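**Working group on hand-held gripper recording: practice rules, second reading**

Minutes, March meeting. Started 14:10, two people joining by phone from Surkska.

**1. Previous minutes**

Agreed, with one change. The line saying the group "welcomed" the Druneo draft should read "received". Nobody present could remember welcoming it.

**2. The Druneo draft**

The draft now has 24 rules, up from 19 at first reading. The chair asked which of the new ones came from a problem someone had met. The drafting side named 2. The other three were described as "sensible to have". The Prustasis members said they would like to see those taken out until there is a case for them. Left open.

Rule 7 (clear the table before every take) was argued over at length. In homes, people do not have a bare table to offer and the draft seems to assume a lab. Rattanakul's view is that clutter is fine as long as it is written down. Prustasis doubts anyone writes it down. Wording changed to "keep the working area clear within reach of the fingers; leave the rest as found".

**3. Small and soft items**

The draft allows beads, cords, tassels and thin cloth under the same rule as boxes and cups. Several members did not accept this. A cord can be held well while everything tied to it goes its own way, and the draft's test ("item held securely") says nothing on the point. One member asked who decides what "securely" means. The reply was that the operator does. This did not satisfy the member who asked, and it is minuted at their request.

The group looked at bedroom recordings while going through rule 11 (say which part of the item is held) and rule 12 (two grippers on one table).
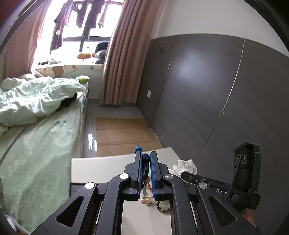
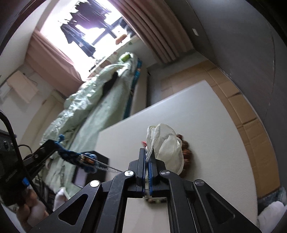 *Item 3, rules 11 and 12. First picture: beaded ornament held by its cord. Second picture: two grippers at the table, cloth in one and a blue cord ornament in the other.*

On rule 11, agreed that "ornament" is not enough in the notes. It should say "ornament, by the cord". The Surkska side thought this was fussy and would slow people down. They were asked by how much and had no figure.

On rule 12, the draft asks for a fixed gap between two grippers at all times. It was pointed out that passing an item from one to the other would then be against the rules. The drafting side said an exception was meant. It is not in the text. To be added or the rule dropped.

Cables: the draft only says they should be "managed". Agreed this means nothing as it stands. New wording to cover where the cable runs from the hand, and that it must not cross between the fingers and the item.

**4. Footwear and floor**

Rule 16 asks for closed shoes. Prustasis asked whether this is meant for private homes as well, where a good many people will not wear them indoors. No answer was given that covered both cases. Proposed: closed shoes in workshops, and in homes a dry floor with no loose sheet underfoot. Flattened cardboard on tile was raised as something to look at under the same rule. Members differed on whether it is a slip risk or a help, and there was no test to go on, so it stays out for now.

**5. Does any of this get followed?**

Rattanakul reported that of 3153 takes handed in under the first version, they had checked the notes on a small share only, and would not say the rest were in order. The chair asked that the words "fully compliant" be removed from the cover page until they can. Agreed, with one against.

Suggestion from the phone that a checklist would fix it. Others said the first version had a checklist.

**6. Actions**

- Druneo: rewrite rules 7, 11, 12 and 16 as above. Give a reason beside each of the new rules or remove it.
- Rattanakul: say how many notes were checked, and how they were picked.
- Prustasis: send a plain test for "held" that works for cord and cloth. One page.
- Surkska: time 5 takes with the longer notes and 5 without.

**7. Any other business**

A request to put a badge on recordings that follow the rules was not discussed. Carried over.

Closed 15:40. Next meeting when the rewrite is in.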